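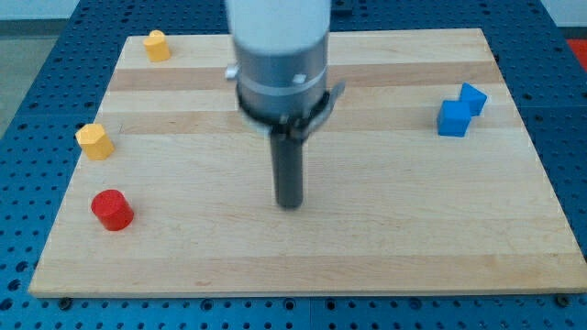
Reply from Hivbridge came in overnight: they think the episode 32 recap gives away the letter too early, and they would like the first paragraph to stop at the quarrel in the kitchen. They also say the wife comes across as colder in our text than she does on screen. Fair on the second point. I had written that she "ignores" him when he asks about the hospital, and on a second viewing she looks at the door first and then changes the subject. Changed to "does not answer".

16th September

Recap desk, Hallero serial, working notes.

Watched 32 twice, once with subtitles and once without. The subtitles drop a line in the courtyard argument. The elder brother says he sold the shop before the wedding, and the subtitle only has "I sold it". That matters, as the whole quarrel in March's episodes was over whether he knew about the debt when he gave his blessing. Have put the full line in the recap with a note for whoever checks it.

Order of scenes as aired:
Kitchen quarrel, mother walks out.
Brother finds the letter behind the clock.
Flashback, the two sisters at the station.
Courtyard, shop and debt.
Mother returns, sees the letter on the table, says nothing. Episode ends on her.

The draft had the flashback before the letter. Moved it. The flashback reads oddly in present tense, so I tried past tense for that paragraph only and kept present for the rest. Looks all right. If Okafor object we can go back, but their own style sheet says nothing on flashbacks. I checked it this morning.

Length. First draft was 1,451 words. Okafor will take longer but Dekeven's page cuts off anything after the second advert, and readers there complain that they never get to the ending. Took out the bit on the neighbour and the goat, which goes nowhere this week. Took out most of the station dialogue. Kept the line where the younger sister says she will not write again, because the letter behind the clock is in her hand and people will want to connect the two.

Spelling of the aunt's name: the titles have it with one L, the channel's press sheet has two. We have used one L from the start. Leaving it.

Precap for 33 is only a few seconds. The mother asks who opened the letter and the brother starts to answer. Wrote it in 2 sentences and did not guess at what he says. Last time we guessed, the comments filled up with people telling us we were wrong, and they were right.

Comments on 31, read through the first two pages. Most want the brother forgiven. Several ask why the doctor has vanished. I have no answer to that, he was last seen carrying a suitcase and has not been mentioned. Might be worth a line in the monthly catch-up.

Still to do:
Send the revised 32 back to Hivbridge with the letter moved down.
Ask Dekeven whether the cut-off can be shifted for finale week.
Fix the link on 29, it goes to 28.
Start the family tree again. The old one still has the uncle alive.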